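Ticket 665 - Simulation cell, Penrose: grip standard not met on dark block
Raised by: Yanti Mangundap. Assigned to: Diệp Lâm. Priority: normal.
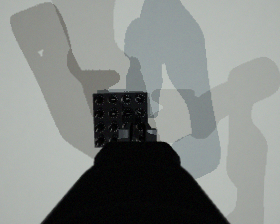

Reported fault
The dark block with the four-by-four face is held in the simulated gripper. Under the Lestetti handling rules, a grip must be approved before any lift is scored. Run 14 was scored without approval.

Log
09:20 Ticket accepted. Scoring suspended for the Penrose cell.
09:45 Rule file compared with the Vukemberg master copy. The approval check had been switched off in October and not restored.
10:30 Check restored. Run 14 marked void in the register.
11:10 Test set of 20 lifts repeated. Every lift paused for approval as required.

Action required
Operators shall confirm that the approval check is active before each session. Changes to the rule file must be countersigned - verbal agreement is not sufficient.

Status: awaiting countersignature from Y. Mangundap.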